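Home | Projects | Student Reports | Contact

Print this page | E-mail this page

How Shoppers Find Vegetables: A Small Study of Display Order in a Practice Store

Project report, Retail and Store Planning, second semester
Group members: Tamara Nechyporuk, Vichien Paisan, Sofia Chatzigeorgiou
Supervisor: Serena Monti

1. Why we chose this topic

In our course we learned that the vegetable area is often the first place a customer meets in a supermarket. The textbook gives many rules for it, for example that strong colors must be placed beside each other so the customer can separate the products quickly. We wanted to know if this rule also helps a person who has a shopping list in the hand and only a short time.

Our first idea was to do the study in the Otmont market near the campus. The manager was friendly, but he could not let us change the order of his goods during opening hours. For this reason we moved the work to the Grevent practice store, where students are allowed to arrange the shelves themselves.

2. The display

The practice store has a long wooden produce stand with open bins, and cabinets under them. The produce is imitation, so we could move it many times without damage. This was a big advantage for us, but it is also a weak point, and we discuss it in section 5.

We prepared two arrangements. In arrangement A the products with different colors share a bin or stand next to each other. In arrangement B we put the green products together at one end and the red and orange ones together at the other end. Everything else in the room stayed the same.

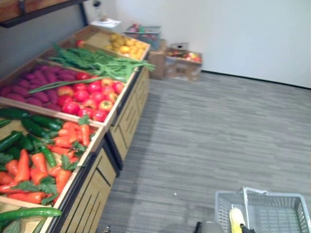 Figure 1. Arrangement A, with cucumbers and carrots in the nearest bin, then sweet potatoes and tomatoes.

The green onions were the most difficult item in both arrangements. Their leaves are long and do not want to stay in one bin - we pushed them back before each round, but they always went over the neighbor products again. Tomatoes were also a problem when we made the pile too high. After the first morning we agreed that no pile should be higher than the wooden rim at the front.

3. Method

Each participant received a paper list with items and a basket, and started from the same line on the floor. Vichien measured the time with a stopwatch and Tamara wrote down every wrong item. Sofia put the produce back in order. Participants were students from other departments, and none of them had visited the practice store before. Together we recorded 116 shopping rounds. All rounds were done in August, in the mornings, when the room was free.

4. Results

The participants were faster with arrangement A, and they took fewer wrong items. The most common mistake in arrangement B was between cucumbers and the green onions' bin: people saw a large green area and reached into it before they looked well. Carrots were almost never confused in either arrangement.

Some participants told us that arrangement B looked "more clean" and that they would prefer it in a real store. We did not expect this answer. It seems that a display which is nice to look at and a display which is quick to use are two different questions, and our list of interview questions was too short to study both.

5. Limits of the study

Imitation produce has no smell and every piece is almost the same size. A real customer touches, compares and puts back, and this takes time that we did not measure. Also, our participants were young. Older shoppers maybe use the signs more than the colors - we had no signs on the stand at all.

6. Thanks

We thank Grímur Kjærgaard for the key to the store and for his patience with our time plan.

Share (2) | Comments (0)

Previous report | Next report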